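Subject: Re: [handheld-grippers] Finger pads and marker cube on the Grevel pair, service notes

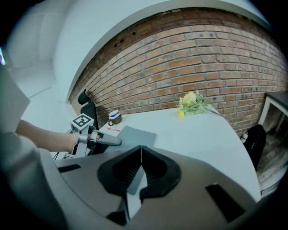 Aroha Hoani wrote that her pads had been slipping on flat parts since March and that she had already replaced the springs on both tools without any change. Her message is quoted here so the thread stays in one piece.

> We run two Grevel handhelds on the bench, same as you I think.
> The left one holds a mug fine and drops anything thin. I put in
> new return springs, then swapped the trigger cable, then put the
> old cable back. No difference. The pads look all right to me. The
> ribs are still there when I run a fingernail over them.
>
> Second thing. After I had the top off, the tracked position of
> that tool is off by a few millimeters, and the error changes when
> I rotate the wrist. Do I have to redo the whole calibration or
> only the cube?
>
> Also, does anyone still have the Karamanlidis sheet with the
> screw torques? The link in the archive is dead.
>
> Aroha Hoani

Aroha,

I would leave the springs alone now and look at the pads again. Ribs you can feel with a fingernail can still be too glazed to hold a thin part. We change pads at 2000 closings whether they look worn or not. The counter is in the Kurkero logger under the tool's own page, and it does not reset when you fit new pads, so write the number down on the day you do it. I forgot once and had to guess.

What I do for a pad change:

Take the tool off its cable first. Open the jaws all the way and put the spacer in so they stay open. The pad screws come out from the back with the small driver. If a pad sticks, warm it with your hand and work it off from the tip end. Don't pry from the root, you will mark the seat, and then the new pad rocks.

Clean the seat with alcohol and a cloth that leaves no lint. Let it dry completely. Put the new pad in with the screws loose, close the jaws gently on a flat steel rule, and tighten while they are closed. That lines up the two faces. If you tighten with the jaws open you can end up with the tips meeting and a gap farther back, and that would give you what you describe: round things fine, thin things dropped. I suspect this more than wear.

To check, close on a strip of printer paper and pull. Do it at the tip, in the middle, and at the root. It should drag the same in all three places. If it comes out easily at the root, loosen and start over.

On the cube: if you had the top off, the cube moved. You don't need to redo the full calibration. The camera side is not affected as long as you did not touch the lens mount. Seat the cube bracket against its stop, tighten the 4 screws a little at a time in a cross pattern, and then run only the cube step. It wants the tool held still in 11 poses. Spread them out, with some wrist roll in both directions. Mine were all too similar the first time, and the result looked good on paper but was wrong as soon as I turned the tool over. An error that changes with wrist rotation is usually the cube offset, so I would expect this to fix it.

Look at the cube faces while you are there. Ours had a corner lifting on one label and the tracker kept jumping between two solutions. We print new labels on matte stock from Flelska, part 436 in their list. Glossy paper picks up the ceiling lights. Press the label down from the center and trim it flush, and throw it out if there is a bubble under the pattern. It will not flatten later.

One more point on the cable. Check that it hangs free when the jaws close. If it is clipped too short at the base it pulls on the housing at the end of the stroke, and that feels like a weak spring. Leave enough slack to turn the wrist fully both ways.

I have a paper copy of the Karamanlidis sheet. It is for the older housing, but the pad and bracket screws are the same. I will scan it and put it in the list's files folder. Please don't use the jaw pivot values from it, they changed.

If the paper test is even and the tool still drops thin parts, send me the closing curve from the logger and I will compare it with ours.

Regards,
Bench 2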